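Chapter 6
The Car You Hear

Before you start

By the end of this chapter you should be able to tell production sound from a recorded effect, plan a simple vehicle recording session, keep a usable log, and build a short driving passage from separate layers. You will need the headphones you used in the last chapter and, for the second exercise, a car that somebody is willing to let you fuss over for an afternoon.

6.1 An engine is a performance

Think back to the last chase you really enjoyed, at home or in a theater, and try to remember it with your ears. Most of us can call up the color of the car easily enough, and maybe the street it came tearing down, but the sound is harder to get hold of. There was a growl, certainly. There was a squeal at the corner, and then that lovely rising note as the driver pulled away (you may even have leaned back a little in your seat). Now ask yourself where all of that came from, and the answer is very often several different cars, recorded in several different places, months after the cameras had been packed away.

Students tend to be a bit let down when they hear this. I was too, years ago, and I remember feeling that I'd been cheated out of something! But stay with me, because the reasons are good ones and the work itself is a great pleasure. A car on a film set is usually surrounded by noises we don't want. There may be a generator around the corner, a camera vehicle running alongside, and an assistant director on the radio. The car may be on a trailer with its own engine switched off so that the actors can talk. And the car that looks right for the character may simply have a dull voice. A gorgeous old coupe can sound like a sewing machine, and a plain delivery van can have a rumble you'd swear belonged to something twice the size.

So we treat the engine the way a casting office treats a part. We ask what the character of the car is, what mood it's in when we first meet it, and how that mood changes before the scene is over. A tired sedan in a family comedy should cough a little before it catches. A getaway car should sound as if it would rather not be kept waiting.

6.2 The Skevanville session

Throughout this chapter we'll come back to one working example, a small road picture called Gwynne. The story follows two sisters and an aging station wagon across a wide stretch of empty country, and the wagon is on screen for 46 minutes of the finished film. That is a great deal of time to spend with one engine, and the sound crew at Clarnora, the post house that took the job, knew that a handful of library recordings would wear thin long before the sisters reached the coast.

They hired the disused airstrip at Skevanville in August and began at five in the morning, before the wind came up. Microphones went in the engine bay, near the tailpipe, inside the cabin at the height of the driver's ears, and on stands beside the runway for the passes. The driver held steady runs at 50 and then 60 miles an hour, first in one direction and then back again, with the windows up and then with the windows down. After that came the small stuff, which beginners nearly always forget: doors, the glove box, the hand brake, the seat belt sliding home, the indicator ticking away with the engine off. If you take one habit from this chapter, let it be that one. Record the small stuff while the car is there, for you will surely want it when the car has gone.

Every take was spoken into the microphone before it began and written down as it ended. The log was kept on Plerkon sheets, a simple layout with columns for take, speed, gear, microphone and remarks, and you'll find a blank one at the back of this book to copy. The remarks column looks like the least important and turns out to be the one editors bless you for. "Bird at the start" or "nice wobble in third" will save somebody an hour of listening.

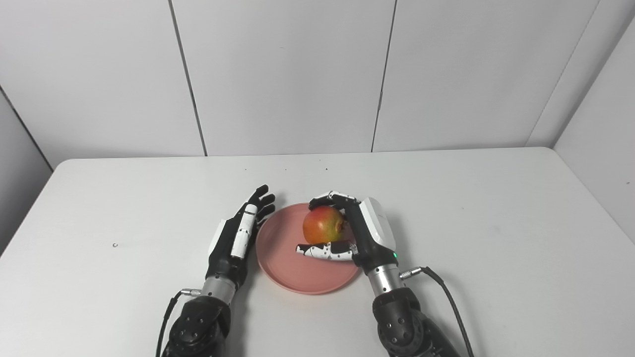

A reader of the previous edition wrote to object that all this layering is a kind of fibbing, and that a film about one old station wagon ought to make do with the sound of that station wagon and nothing else. The letter went on to say that audiences can feel the difference, even when they couldn't put it into words, and that the loveliest engine in any movie is the one that was there on the day.

I've thought about that letter a good deal, and I have some sympathy with it. The Clarnora crew had some as well. They used the real wagon for everything inside the cabin, where we sit closest to the sisters, and brought in a second, deeper engine only for the wide shots on the highway. Listen for the change the first time you see the picture and I suspect you'll miss it. The second time, it's rather hard to miss.

6.3 Warm-up exercise

Choose any driving scene of two minutes or less. Play it once with the picture off and write down each sound you hear, in order. Play it again with the picture on and mark the sounds whose source is visible. Keep your list somewhere safe, as we'll be pulling it apart in section 6.4, where we turn to tires, gravel and rain.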